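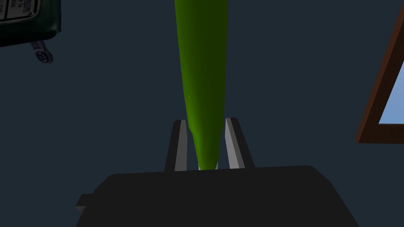 Quick notes from the Wevadero visit, Jun 8, 2024. Got there late, parking is a mess.

Morag Dunbar walked us round the picking hall. 58 people on days, 5 on the new cells. Chidiac arms, software by Rikora. New pick jobs get tried out in simulation first – used to be done on the floor, after hours, with everybody waiting.

What changed for the crew: less lifting, more screen time. Two of the old packers now set up grasps and check runs. One likes it, the other misses the talk on the line. Pay went up a bit, breaks are the same. Nights are thinner and poeple do notice.

Didn't get to see Breva, the returns side. Closed Saturdays. They want almost 100 items on the cells by November – sounded like alot to me. Coffee was good.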